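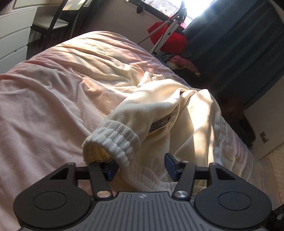
1/ Went to the Clirnix open day in Zedville, in which a robotics firm invites the public into an ordinary house to see how you teach a machine to do the laundry. The item in the jaws has NOT·SIMPLE printed down it. A thread.

2/ I had pictured a warehouse with a yellow line you mustn't cross. I was given a pair of blue plastic overshoes and sent upstairs to look at a bedroom. I have paid more for worse afternoons.

3/ The robot was not in the bedroom. The robot was downstairs in the dining room, switched off until three o'clock. What they do upstairs is the teaching, and the teaching is a person holding a gripper on a handle and tidying clothes with it, very slowly, while a camera on the gripper records everything.

4/ So at this stage the future of housework is housework, done with tongs.

5/ Our guide was Celina Kalinowski, who runs the collecting side and has the patience of someone who has watched a great many socks being picked up. She told us they have 2,058 recordings of clothes so far and that she has personally sat through more of them than she'd like.

6/ A man near the door asked why they didn't just film people using their hands. Good question, I thought, having been about to ask something much stupider about ironing.

7/ Her answer: the robot hasn't got hands. It's got two blue fingertips that open and close. If you show it what five fingers can do it learns things it has no way of copying. If you do the job with the same two fingertips, everything in the recording is at least possible.

8/ Then we all got a go. You squeeze, the fingertips come together, and in theory there is a cuff between them.

9/ Reader, there was no cuff between them. There was blanket. I had picked up the bed.

10/ The trick (Celina's, I take no credit) is to go for an edge with some thickness to it. A ribbed cuff is a gift. The middle of a trouser leg is a swamp. You get one fingertip inside the cuff, the other one outside, and close.

11/ I managed it on my fourth try and looked round for applause. There was a small boy waiting behind me. He did it first time and asked if there was anything harder.

12/ Each go lasts up to 60 seconds and then you stop, whether or not the garment has been improved. Mine had not been improved. I asked if it would be deleted and was told they keep a fair number of the bad ones, so somewhere in a training set is me, losing to a pair of joggers.

13/ Things I learned that I didn't expect to: sunshine is a nuisance. A bright window and a pale bit of clothing and the camera has a hard time telling fold from shadow. They don't draw the curtains, though. People fold washing in daylight and the machine will have to put up with it like the rest of us.

14/ Also, they don't tidy the room first. Clothes on the airer stay on the airer. I felt very seen by this policy and have adopted it at home with immediate effect.

15/ Downstairs for three o'clock. The robot is called Tinus. Tinus is one arm on a stand with a gripper on the end, the same sort of gripper we'd been squeezing upstairs, and it's bolted next to a table with a tea towel on it.

16/ 30 of us in a dining room, watching a tea towel.

17/ Tinus went down, took a corner, lifted, thought about it, and let go. Somebody said "aww". It went down again, took the corner again, and laid it across the opposite one. I'm not made of stone. I clapped.

18/ It then folded the towel a second time at an angle I can only call continental. Celina says it gets a tea towel folded 74 times in every hundred, and that trousers are "a conversation for next year".

19/ Saoirse Ó Súilleabháin, who came with me and builds conveyor controls for a living, was less moved. Her view is that any job you can change to suit the machine, you should, and that the obvious answer is trousers with handles. She said this to an engineer. He wrote it down.

20/ Fair criticisms, so it doesn't look like I've been bought with a biscuit: the queue for upstairs was too long, you couldn't hear a thing on the landing, and the leaflet had a diagram with no labels on it. The biscuits were Manalastas ginger ones, mind you, and I had several.

21/ For those asking – yes, it's free, no, you don't need to know anything, and yes, children can hold the gripper if someone's with them. Next one is in July. Go early if you want a turn upstairs, the later slots fill up with people like me going round again.

22/ And wear socks without holes. The overshoes are see-through.

We use cookies to remember your settings and show you posts you may like. Accept all | Manage choices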